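Vumel shelf set, data card
Release 2, January 10, 2021

Vumel is a set of 975 demonstrations of shelf stocking with cereal boxes, recorded by remote control at the Dirkstead lab. The operator moves both arms; no part of an episode is scripted. The set was made for training policies that copy the operator's joint motion.

Task: pick up a cereal box from the tabletop and stand it on the shelf in the group of its own colour. Red, blue and green boxes are used. Either arm may take any box it can reach.

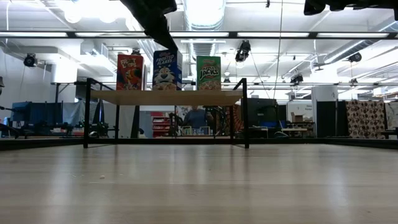
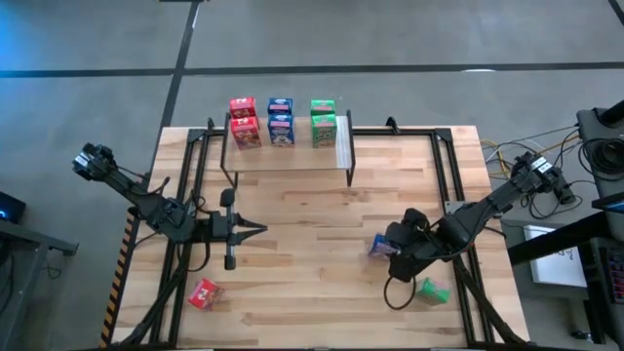

Each episode is stored in its own folder, with joint positions, gripper opening and one video file per camera. Times are in milliseconds from the start of the episode. Episodes longer than 200 seconds were dropped.

Failed attempts are kept - 117 episodes carry the flag "fail" in the index. A box dropped and picked up again does not count as a failure.

Known issues: wrist video may lag behind the joint log in episodes recorded before September. The Tatulska loader corrects for this, the older Nông loader does not. Camera calibration is given per session, so do not reuse one file for the whole set.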